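Gallery: the pale tabletop

Britta Tiedemann asked for a page on table surfaces, and I said I'd do it if I could leave out the word "timeless". Every shop from Albers to the Simetti showroom claims its pale tops go with anything. I'm not convinced. Pale wood goes with other pale wood, and it shows every crumb. 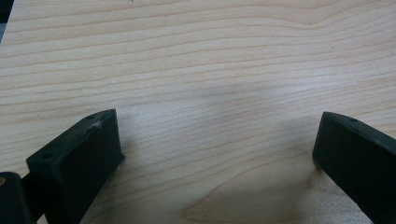

What I will grant is the grain. Fine lines, close together, mostly running the same way until they bend round into a swirl. Mulugeta Zeleke reckons it could pass for maple or birch. He may be right, but I've heard the same said of plenty of tops that were neither, so I'm not putting a name on it.

The Brakeck leaflet promises a finish that "hides daily life". Mine has been in the kitchen since June and hides nothing. Specks turn up on pale wood however often you wipe it, and a grey shadow looks like a stain until you move the lamp. 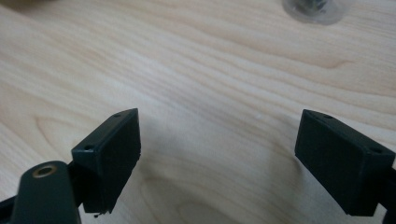
I do like a matte surface better than a shiny one – less glare at breakfast, for a start. Whether that justifies what they charge in Prarnetwood is another matter. Britta thinks the wavy figure is worth paying extra for. I think you'd put a cloth over it by the second week, and then you may as well have bought the cheap one.

Page last changed 14th April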